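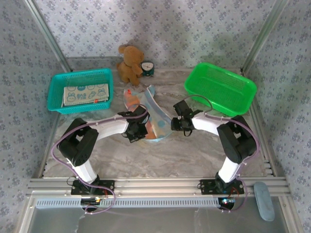 *A Sikex bench with the left gripper over a printed cloth and the right one just beside it. The two mesh baskets stand toward the back of the table.*

The **Sikex** is a two-arm tabletop robot bench sold as a kit by Drallbridge, a small maker of teaching and research equipment. It is used mainly for handling soft household goods such as towels, napkins and baby clothes. The name covers the whole unit: the table, the metal rails, the two arms, the cabling and the control software.

## Background

Drallbridge began work on the bench after selling single arms to colleges for several years. Buyers often asked for a second arm, and most ended up building their own tables to hold the pair. According to the company, no two of these home-built tables had the arms the same distance apart, so a program written in one lab rarely ran in another without changes.

The design was led by Rebecca Cocco, who had earlier worked on packing equipment for laundries. Her first version used a plain white tabletop and had no walls. The walls were added before the kit went on sale, and the plain top was dropped in favor of a choice of patterned surfaces.

## Design

The arms are mounted on black brackets bolted to an aluminum rail at the front of the table, and they reach inward toward the middle. They are built to the same plan and can be swapped from side to side after the base address is changed. Each one ends in a black gripper driven by small servos. Cables run along the outside of the arms, where they can be replaced without taking a joint apart — an early complaint about the single-arm model was that a broken wire meant a full strip-down.

Uprights at the back corners mark the edges of the enclosure, which has a back wall and two side walls. The walls can be covered with wallpaper or printed sheets. Drallbridge sells several coverings, including floral ones, and owners can cut their own.

Each arm can lift up to 948 grams when held close to its base. The figure drops as the arm stretches out, and the manual gives a table of limits for different reaches.

## Accessories

The standard kit comes without objects to handle. Most owners buy these locally. Typical sets combine cloths and towels with mesh baskets for sorting, plus a few items that stay on the table as background, such as a plush toy or a small clock. Printed fabrics are common, as the pattern changes shape when the cloth is bunched or folded and gives the software more to work with.

A separate object pack is put together by Gistudach, a reseller. It holds 16 cloth items in mixed sizes and weights.

## Software

The control software runs on an ordinary desktop computer and has three modes:

- **Guided**, in which a person steers both arms by hand controls
- **Replay**, in which a saved run is played back
- **Model**, in which a trained program chooses the movements

Guided runs are saved with the joint positions and gripper settings for each arm. The files can be exported, but the first release stored the left and right arms in separate files with slightly different clocks. This was fixed in a July update. Older files need a conversion tool, and it has to be downloaded separately.

## Service and support

The bench is sold with a 365-day warranty on the arms and the rail. Gripper fingers and cables are treated as wearing parts and are not covered. Repairs are handled by Chaiyaporn, a service firm that also rents benches by the month and will set them up on site. Rented units come with the walls already fitted.

## Reception

Early users praised the stiff front rail and the short setup time. The main criticism has been of the grippers, which handle thick towels well but tend to slip on thin, smooth cloth. Softer finger pads are offered as an extra and help to a degree, though they wear faster than the standard ones.

Some buyers have also found the working area small. A bath towel can be folded on the table only if it is first doubled over, and larger items such as sheets are outside the intended use. Drallbridge has said that a wider table is planned but has given no release date.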